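Briltent puts two-armed cells to work in block sorting

Wooden block maker Briltent has moved part of its sorting work to robot cells supplied by Vekura, the company said on June 30, 2026. Two cells are now running, each with a pair of arms on a shared table.

Four people used to sort blocks by hand on each shift. They are still with the company, plant manager Carla Haddad said. Two now look after the cells, and the other two have moved to sanding and final inspection, where Briltent was short of staff.

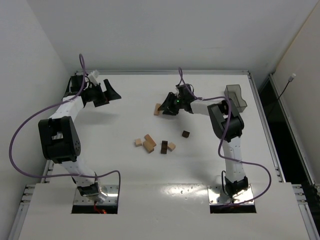 Two robot arms above light and dark wooden blocks in a sorting cell.

Wilmer Arboleda spent six years at the sorting bench before training as a cell operator. "My wrists feel better," he said. "But there's more watching now, and you're on your own more. We used to talk all day."

The operators asked for shorter turns at the cells, and the company agreed - they now switch jobs every two hours. Pay was not changed by the move, a point Mi-kyung Tak raised on behalf of the shift before the cells were installed.

Briltent employs 156 people. Haddad said a decision on more cells will be made in November, after staff have been asked for their views.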